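Conectar las dos pinzas y grabar la primera demostración (guía rápida del club)
Taller Flurkeck – apuntes para los que entran en febrero

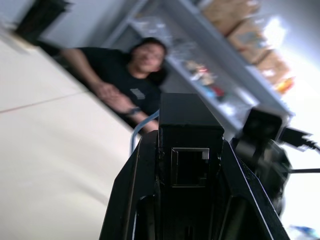
Antes de nada: esto supone que ya tenéis el brazo montado y calibrado. Si no, primero la guía de montaje, la de Kolton, y luego volvéis. Lo escribo deprisa entre sesión y sesión, perdonad las erratas.

Qué hace falta

Las dos pinzas, izquierda y derecha, ya atornilladas
Un cable de red por pinza, más uno de repuesto
El switch del armario (el pequeño, el grande es de la clase de redes)
Portátil con Idonex instalado
Bridas. Muchas
Una tarea fácil. Doblar un trapo, meter piezas en una caja, cosas así

Paso 1. Alimentación fuera

Todo apagado. Fuente desenchufada de la pared, no vale con el interruptor. El curso pasado quemamos una placa así y estuvimos dos semanas parados.

Paso 2. Cable de red

Enchufar primero el lado de la pinza y después el del switch. Tiene que hacer clic. Si no hace clic, no está metido, aunque se encienda el led. Tirar un poquito para comprobar.

Dejad holgura. El cable tiene que aguantar el giro completo de la muñeca sin tensarse: girad a mano, despacio, de tope a tope, y mirad dónde roza. Ahí no va la brida. La brida va antes del codo, floja, que se pueda meter un dedo por debajo.

Repetir con la otra. Etiqueta I o D en los dos extremos del cable, por favor, que luego es un lío.

Paso 3. Direcciones

Encender la fuente, esperar a que arranque todo. En Idonex, menú Dispositivos > Buscar. Deberían salir las 2 pinzas. El puerto es el 713 para las dos, lo que cambia es la dirección.

La izquierda acaba en 34. La derecha, en la que pone en su pegatina (cambió en verano, no os fieis de los apuntes viejos).

Si solo sale una:
– cable mal metido, volver al paso 2
– el firewall del portátil, pasa casi siempre en los que son nuevos
– las dos con la misma dirección. Desconectar una, cambiarla, reconectar

Paso 4. Abrir y cerrar

Sin nada entre los dedos. Pulsar Abrir, esperar, pulsar Cerrar. Primero una pinza, luego la otra, nunca las dos a la vez la primera vez. Manos fuera. Pulseras y relojes, mejor en la mochila si vais a trabajar pegados a los brazos.

Si vibra al cerrar, bajar la fuerza en Ajustes. Si sigue vibrando, parar y apuntarlo en la hoja, no lo arregléis por vuestra cuenta.

Paso 5. Vista de cámara

Abrir la ventana de vídeo. Se tiene que ver la punta de los dedos y un buen trozo de la zona de trabajo. Que salga torcida da igual, la cámara gira con la muñeca. Lo que no da igual es la luz: con la persiana subida se quema medio cuadro y esos datos no nos sirven. Persiana a la mitad y los fluorescentes encendidos.

Paso 6. Grabar

Carpeta nueva con el nombre de la tarea, sin espacios ni acentos. Longitud máxima 2000 fotogramas, si os pasáis el programa corta y pierde el final.

Una persona mueve, otra lleva el botón de parada. La de la parada no hace nada más, ni mira el móvil ni comenta la jugada. Empezar siempre desde la posición de reposo y volver a ella antes de darle a Guardar. Las tomas malas también se guardan, en la subcarpeta fallos, nos vienen bien para el entrenamiento.

Paso 7. Copiar y recoger

Copiar la carpeta al disco Pavliuk (el del club, contraseña en la pizarra). Comprobar que el vídeo se abre desde el disco y entonces borrar del portatil. Brazos a reposo, fuente fuera, cables enrollados en grande, sin doblar. Las cajas y las bolsas de piezas vuelven a su balda.

Pendiente: foto del conector de la derecha y la parte de calibrar la fuerza – lo subo cuando pueda. Si algo no cuadra, lo apuntáis en la hoja de la puerta.

Última revisión: 12 de septiembre de 2021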